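Open day at Zelska: tables, sprays and a back hallway

I'd been meaning to get to one of the Zelska open days for ages, and on 7 July 2026 I finally made it (two buses and a wrong turn at the bakery, but never mind). They rent out meeting rooms and furnish other people's, and once a year they let the public wander through the lot and poke at things. I poked at plenty!

Tarmo Paju took our group round. He started us in the chair store, which sounds dull and wasn't, and I sat in far too many of them before we were herded on to the long room. I liked that one best. It's narrow, with a white table running right down the middle toward the back hallway and black chairs along both sides, and the topic was wiping down. Yes, I gave up a day off to learn about table cleaning, and I'd do it again.
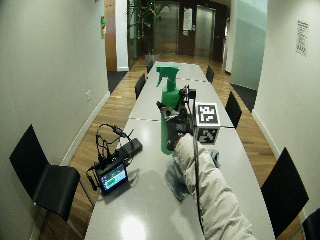 Photo: Laurențiu Voicu

The bright green spray bottle came out first, then a blue-gray cloth. Tarmo's big thing is the seams. A long table like this is made of joined segments, and he says crumbs and coffee go straight for the joins, so you work along those before you bother with the big flat bits. He also wants you to spray the cloth if there's anything with a screen on the table. I've always just blasted away at home, so I kept quiet at that point.

A glossy white top shows up the ceiling lights beautifully, and I asked if it shows every smear too. "Every one," he said, quite cheerfully. The table goes for 1374 euros as a set without chairs, and no, I did not buy one, though I did measure my dining room when I got back.

Lunch was in the yard: soup, rye bread and a plum cake that Kwadwo Fiadzo had baked for the staff and then kindly shared with the rest of us. I went back for seconds. If you're going, wear flat shoes and take the 51 bus, which stops right by the gate. They're hoping to run a smaller tour in August, upholstery only, and I've already put my name down.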